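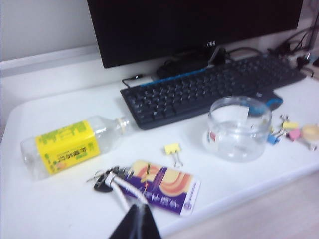 Gripper stalls inside a clear jar and the arm goes into protective stop

Posted by Calum Moffat, 18/06/2025
Tags: gripper, collision, desktop arm, wrist camera

I have a small arm set up at a desk with a two-finger gripper and a camera at the wrist. The job is simple. It puts a small binder clip into a clear plastic jar with no lid, and later it takes the clip out again. The desk has the usual things on it - monitor, keyboard, mouse, a bottle, my keys, more clips.

Putting the clip in works. Taking it out is where I have trouble. The fingers go down into the jar, and somewhere on the way down one of them touches the wall. The jar slides or tips a little, the controller sees the extra load and the arm goes into protective stop with the gripper still inside. The log only says "contact limit, joint 5" and nothing after that.

The worse part is what happens when I clear the stop. The first thing the arm does is move back to its home pose, and it goes there in a straight line from wherever it is. Twice now it has dragged the jar along with it. The second time my hand was on the rim because I was trying to steady the jar, and I got a pinch between the finger and the plastic. No real harm, but I don't want to do it again.

Things I have tried so far:

Lowered the speed for the downward move. It still stops, only later.

Raised the contact limit. It stopped less often but pushed the jar harder, so I put it back.

Ran the wrist camera calibration again. No change that I could see.

The control software is Vototora with the stock recovery script. Depth is worked out from the wrist camera alone. I do have a fixed camera looking at the desk but at the moment it only records. Is this a calibration problem or should I be looking at the script? 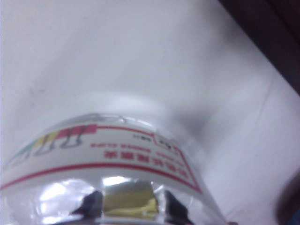

I should add that it doesn't fail every time. If the jar is well out in front of the arm it usually gets through. If the jar is close in, the wrist has to tilt more and then it nearly always touches. I would like to keep this jar if I can because all my recorded runs use it.

Struan Paterson

You have two problems and I would fix the second one first.

The recovery move. Never let it go home from an unknown position. After a stop the only move allowed should be straight up along the tool axis, slow, until the fingertips are above the rim by a safe margin. Then home. In the stock script there is a line that calls home as soon as the stop is cleared. Take that call out and put a retract in front of it. Also make it wait for a button press after the retract, so it can't carry on by itself while you are still reaching for something.

And keep your hands off the jar while the arm has power. If you need to free it, press the emergency stop, and open the fingers by hand if your gripper allows that. If it doesn't, lift the jar down and away after the power is off and you have checked that the arm holds its position. Some small arms sag when the power goes, so support it.

Now the contact itself. Clear plastic is bad for depth from a camera. You get the label, or whatever is behind the wall, and the wall itself is mostly missing. A printed label can also make things worse, because the estimate locks on to it and treats the rest of the jar as open space. I had the same thing with a Jikano gripper and clear tubs. What fixed it was to stop asking the camera where the wall was. I measured the tub, entered it as a plain cylinder and only used the camera to find the center.

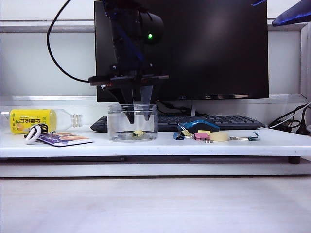 Check the width of the fingers when they are open, too. People measure the tips and forget that the fingers get wider higher up. The tips fit through the rim and then the upper part of the finger meets the edge when the gripper goes deeper. Your note about tilt fits with that. Set the approach to vertical only, and if the arm can't reach the jar vertically, have it refuse the pick.

Use your fixed camera for a check before the downward move. It doesn't need to be clever.

One more thing, put the jar on a piece of non-slip mat. It won't cure anything but it will stop the sliding.

Sillel379

calibration. mine did this until I set the settle delay to 2000 ms before the last move, the picture was blurred and it was picking the wrong spot. try that before you go changing scripts

Mowat

The delay might help with finding the clip but it does nothing for the home move, so please do what Struan says about the retract whatever else you try.

On the contact limit, you were right to put it back. I would go a bit lower than stock for anything inside a container. You will get more stops, but once the retract is in there a stop only costs you a few seconds. Save the joint positions at each one as well. After a day or so you will see whether it is always the same finger that touches, and if it is, look at how the gripper is mounted before you do another camera calibration.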